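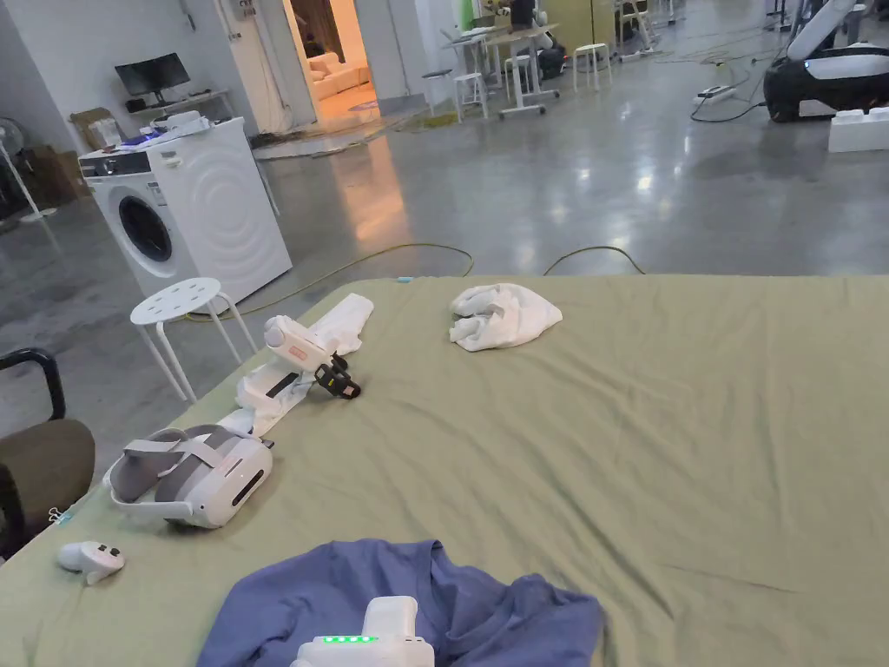 Hand-held grippers, headset and controller on the cloth-folding station.

Isix Hand-Held Gripper Kit for Cloth Work

Reading time: 2 minutes

The Isix kit is made for teams who want to teach a robot to handle cloth and who prefer to record a person first. The operator takes a gripper in each hand, puts on the headset, and folds. The movement of both hands is saved, and later it can be used for training an arm with the same kind of jaw. No arm is necessary during the recording.

What is in the kit

2 hand-held grippers, left and right
1 headset with padded strap
1 controller, for starting and stopping a take
Software license for one station
Carrying case

The grippers are white, with status lights on the top of the housing. The strap goes over the fingers and must be tight, but the thumb has to stay free. Small hands can order the narrow strap at no additional cost. We ask you to write this in the order, as we can't change it after the shipment.

Choosing the surface

Many customers ask us what table they should buy. We recommend a surface with some softness, as a bed or a padded table, covered with a plain sheet in one color. On a hard top the jaw touches the table and slides, and the operator begins to be afraid of scratching it. On a padded top the jaw can press a little under the edge of a shirt and take it.

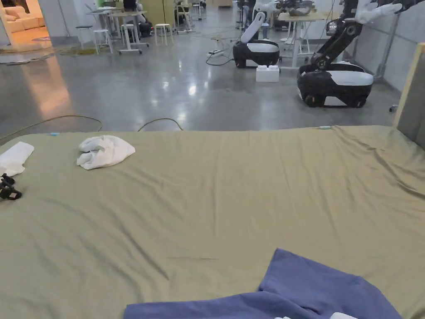
The color of the sheet should be different from the color of the items. With a green sheet, white towels and blue shirts are easy to separate. Please avoid sheets with stripes or flowers. Wrinkles are not a problem for the tracking and you don't need to iron.

Leave free floor on the side where the operator stands. Cables can be on the floor behind the station, but they should not pass under the feet, especially when the operator wears the headset.

Working time

One charge gives 6 hours of recording. We advise to change the operator after 20 minutes, because the wrist becomes tired before the person notices it, and the folds become less clean. Margaux Lebrun, from our support in Illmont, can send you the training plan that we use for new operators.

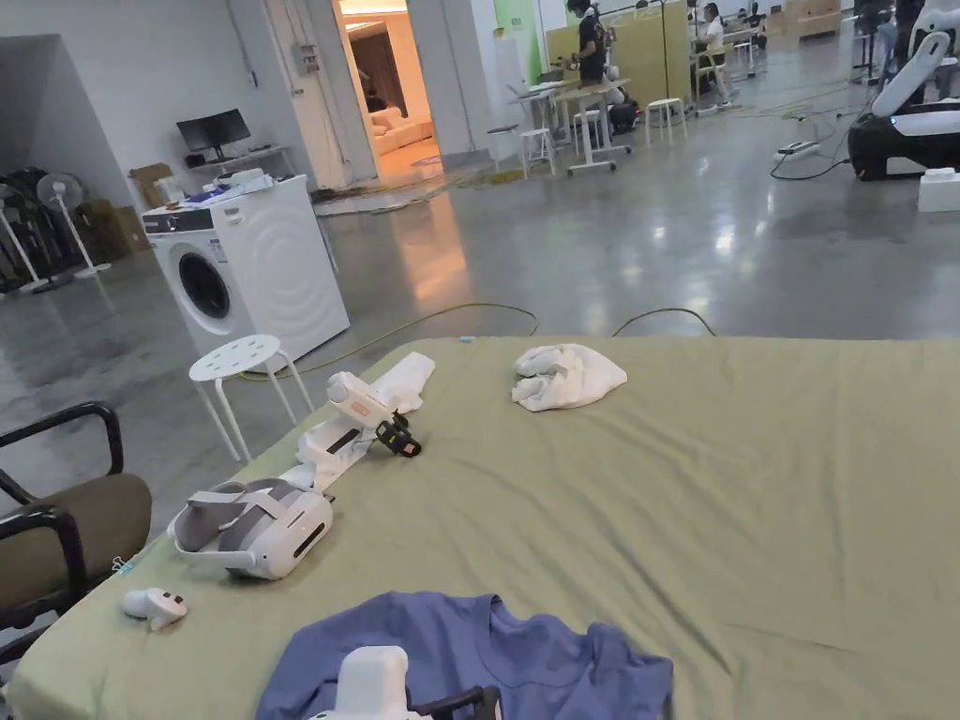

For calibration, put both grippers flat on the sheet and wait 4 seconds until the software confirms. Repeat it each time the headset was taken off for a long pause. If the confirmation does not come, look first at the room light. Strong reflections from a polished floor can disturb the tracking, and a curtain or a panel is often enough to correct it.

Delivery and warranty

The kit is delivered from Illmont. The warranty is 2 years for the grippers, and straps are considered as wearing parts. Customers who already have the Tralisus export module can keep it, the file format did not change with the November update.

Category: Data Recording > Hand-Held > Textiles

Comments (3)

Deschamps
We use it for towels, very satisfied. For thin shirts the jaw sometimes takes two layers and not one. Is there a softer pad?

Perrine Joly
Hello, yes, the soft pad can be ordered separately and fits both grippers. Please send us your serial number so we include the correct screws.

tk_folding
Narrow strap is worth it even for medium hands. I would like a longer cable for the charger.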